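Refinisher says the wood floor needs a full sand, I think it needs a mop. Who's right?

posted by gritty_planks, June 23, 2023

I'd like some opinions from people who aren't trying to sell me anything. We have 505 square feet of wood floor on the ground level, one big open room, and I made the mistake of asking for a quote. Kasprzak Floor Care came out, the rep walked up and down with a flashlight held sideways, made a lot of sad noises, and left me a sheet that says $3,006 for a full sand and three coats of Nenis. Apparently the old finish is "compromised." I asked what that meant and was told it means it's compromised.

What I can see myself is this. The floor looks dull in the walking path from the door to the big table and fine everywhere else. There are scuffs. There is one spot by the window where the boards feel a little rough in socks. No cupping, no gaps, nothing that moves or creaks more than it used to. If I get down with a damp rag and rub at the dull part, the rag comes up gray and the patch looks better until the next day.

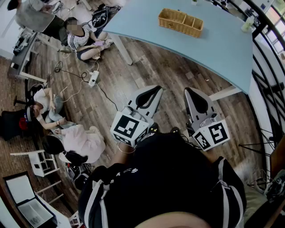

What the sheet says, and what bothers me

The sales sheet makes three claims I'd like somebody to check.

One, that any dull finish is a worn-through finish. I don't buy it. My kitchen counter gets dull too and nobody has offered to sand that.

Two, that if I wait past November the wood will "take on damage that can't be sanded out." Why November? The quote happens to expire then.

Three, that Nenis lasts far longer than ordinary polyurethane. The sheet has a bar graph with no numbers on it. The Nenis bar is taller. I asked what the height stood for and was told "performance."

I'm not against paying for real work. I'd just like to know how to tell whether it's real work. The other outfit in Arkden, Virneck Flooring, won't come out without a fee, and I go back and forth on whether that makes them more honest or just gives them two ways to bill me. Is there a test I can do on my own that isn't nonsense?

Replies

oldvarnish

Drops of water. Clean a patch first so you aren't testing the dirt, let it dry, then put a few drops on the boards in the walking path and a few in a corner where no one goes. Leave them for several minutes. If they sit there as beads, you've still got finish. If the wood under them goes dark, the water's getting in and the finish has worn through in that place. Wipe it up when you're done.

Do this in several places, not just the worst one. A rep will always find the worst one. Most floors I've looked at fail by the door or the sink and pass everywhere else, and then the question is whether you want to pay for a whole room to fix a strip of it.

As for the gray rag, that's dirt, and probably old cleaner along with it. Those "shine" products you pour from a bottle build up and then hold on to dust. People put more on when it looks dull, and it gets duller. What are you mopping with? If it leaves a film on a drinking glass it's leaving one on your floor.

I can't tell you anything on Nenis. Never used it. I will say that a graph without numbers is a drawing.

mopandbucket9

just get a rug

halfsanded

I did floors for a living for a good while and got out of it, so take this as coming from somebody who has been on the other side of the flashlight.

The sideways light is a real method. It shows scratches and ridges you'd miss from above. It is also a real sales method, because any floor that's been lived on looks terrible that way. Ask them to do it in a room they finished last year and see how it looks.

There is a step between mopping and sanding and I notice it isn't on your sheet. It goes by screen and recoat, or buff and coat. The old finish gets scuffed up with a fine abrasive so the new coat has something to grip, the dust gets picked up, and a fresh coat goes on. It doesn't touch the wood and it costs a lot less than a full sand. It only works if the old finish is still mostly there, which is what the water drops tell you. It also won't stick over wax or oil soap, so if you've used either, say so before anybody starts. I've seen new finish peel up like sunburn over a floor that somebody had been "nourishing" for years.

Your price comes out just under six dollars a square foot. I won't call that robbery. I've seen higher and I've seen lower, and I don't know your area. What I would call it is a price for a job you may not need. Sanding takes wood off. You only get so many of those out of a floor, fewer if it's engineered, and you haven't said which you have. Pull up a floor vent cover and look at the cut edge of a board. If you see a thin layer of nice wood on top of other layers, it's engineered, and I'd want a very good reason before letting a drum sander near it.

The November thing is a deadline with weather painted on it. Dry winter air does open gaps between boards, but it does that to finished floors too, and they close up again. Bare wood does get gray and stained when water gets to it, so if you find a patch that fails the drop test, don't ignore it until spring. Put a mat there and keep it dry. You still have time to get a second opinion.

Ask Kasprzak these in writing and see what you get back:

Is the wood solid or engineered, and how much is left above the tongue?

Why isn't a recoat suitable, and which boards show it?

What does the Nenis warranty leave out? In my experience, scratches and normal wear, meaning the two things that happen to floors.

If they can't answer the first one they have no business quoting a sand.

gritty_planks (original poster)

OK, this is more use than the whole sales visit. I did the drops. Corner beaded, middle of the room beaded, walking path beaded after I cleaned it properly. The rough spot by the window went dark pretty fast. So one bad patch, and the rest of the "compromised" floor seems to be holding out water just fine.

No wax that I know of. I can't swear to what the people before us did.

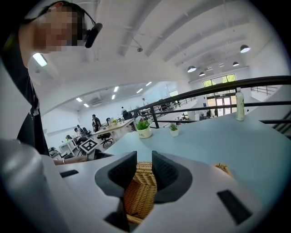
Grit is what I've been reading up on since, and I think it explains the walking path better than anything on the sheet. Sand comes in on shoes, gets pushed around, and scratches the finish until it stops reflecting. I went through the room looking for what moves on the floor and what sits still. The furniture gets dragged more than I'd have admitted. Even a wicker basket like that one, light as it is, would hold plenty of crumbs in the weave if it lived on the floor and got shoved along with a foot. I'm not claiming baskets ruin floors. I'm saying I was ready to blame the finish and had never once looked at the underside of anything I own.

So felt pads have gone on whatever has legs, and there's a mat at the door. I'm doubtful about the felt. The package says "permanent," and the last lot I had were hanging off sideways in no time with a nice collar of sand stuck to the glue. If somebody has a kind that stays on, I'd like to hear it.
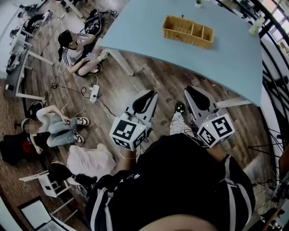

Dark planks by the light blue table, with the small white stool at lower left.

I wrote to Kasprzak with the questions. The reply says a recoat "is not something we recommend for discerning homeowners." Nothing on solid or engineered. I've pulled the vent cover and it looks like one piece of wood all the way down to me, but the edge is filthy and I wouldn't bet on it.

halfsanded

Clean the edge with a dry toothbrush and look again in daylight. Solid wood has the same grain running top to bottom.

On the bad patch, a window spot is usually sun plus a wet sill or a plant pot. Find where the water comes from first. A pro can scuff and spot coat it when they recoat the room. It'll show a bit. Anyone who promises you it won't show is guessing.

For the felt, get the kind that nails or screws in if the legs are wood. The stick-on ones all slide, whatever the package says. Check them when you vacuum.

I'd pay the Virneck fee if they'll take it off the bill, and I'd ask them for a recoat price without showing them the other sheet.

oldvarnish

Agree on the fee, but get it in writing that it comes off the bill. "We usually credit it" isn't the same thing.

And try a recoat in a closet or a corner first. If there's old wax hiding in there, that's where you want to find out.

gritty_planks (original poster)

Toothbrush done. Same grain all the way down, so solid. Virneck say the fee is credited "in most cases" -- I've asked them which cases.

Contact us | Community rules | Copyright notice | Back to top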